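Sarilham opens up Undwood kitchen sim kit, arm not included

Practice kitchens for robot arms, now on a monthly plan 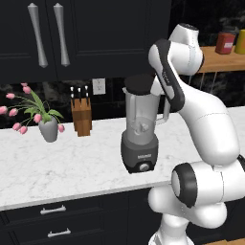
A robot arm at the blender in one of the simulated kitchens. Render.

Sarilham has put its Undwood kit on general sale this month, after a long spell where you had to ask for it and then wait. It's a software package: rendered kitchens, a set of arm models, and the tools to run one against the other before you let real hardware near a real countertop.

Price is $255 a month for a single seat. Small labs and schools pay $87. No free tier, though there is a trial that runs 13 days and doesn't ask for a card.

What you get for that – 500 kitchen layouts in the starter library, each with its own counters, cabinets, outlets and clutter. The clutter matters. Older kits tended to give you a bare counter and one cube to pick up, and anyone who trained on that knows how it went when a real kitchen had a vase and a knife block in the way. Undwood layouts come dressed. Flowers, canisters, small appliances, and you can shuffle the lot with one setting or lock single items in place.

Tasks in the launch version cover drawers, doors, jars, lids, knobs and switches. Blender work is its own group, with lid contact and knob turning scored seperately. Pouring is listed but marked beta. Liquids are slow, and Sarilham says so on its own product page. Soft stuff like dish towels isn't in at all yet, planned for the fall.

We had the trial on a desktop in the office. Quick notes.

Setup took most of a morning. The installer is fine, the license step isn't, it hung twice and wanted a restart both times. After that no trouble.

Lighting is good. Marble looks like marble, dark cabinet fronts keep their edges, and frosted plastic lets enough through that a vision model has something to chew on. Metal pulls looked a bit too clean to us.

Contact is the better part. Push on a lid off center and it tips like you'd expect. Push harder and the whole appliance scoots. You can set friction per surface or leave it on random, we left it on random and got some ugly runs, useful ones too.

Less good: the camera controls. Moving a view means typing numbers into a box or dragging a tiny handle that's easy to lose behind the arm. And the arm does block a lot in close shots – you'll want a second view on anything near the base. Adding one is easy enough, but it's two menus deep and the manual has the wrong menu name for it.

Export works to the common formats. Joint logs, color frames, depth, object labels. A full night of runs filled more disk than we had free so check that first.

Support is by email, with a forum that is mostly install questions right now. We got a reply on the license thing by the next afternoon. Polite, short, and it fixed it.

The obvious rival is Wosetti, which has sold kitchen scenes for longer and has far more arm models. Wosetti charges by compute hour, so which one is cheaper depends on how much you run. For a team running overnight most of the month the flat price probably wins. For someone who wants two afternoons before a demo, probaby not. Wosetti also has cloth today and Sarilham doesn't, if you fold things that settles it.

Beaulieu, the appliance test house, is listed as a launch customer. It plans to use the kit to rough out test routines for lids and knobs before it books time on its own bench. Nothing published from that yet.

Own-kitchen scans are coming as an add-on, no price given. You'd send in measurements and photos and get back a layout in the same format as the library ones. We asked how long that takes and were told it depends on the room. Galley kitchens first, bigger rooms later.

Needs a recent graphics card, Linux or Windows. No Mac version and none promised. Seats can be moved between machines once a month. Trial sign-up is open now on the Sarilham site, and anything you build in the trial carries over if you pay before it runs out.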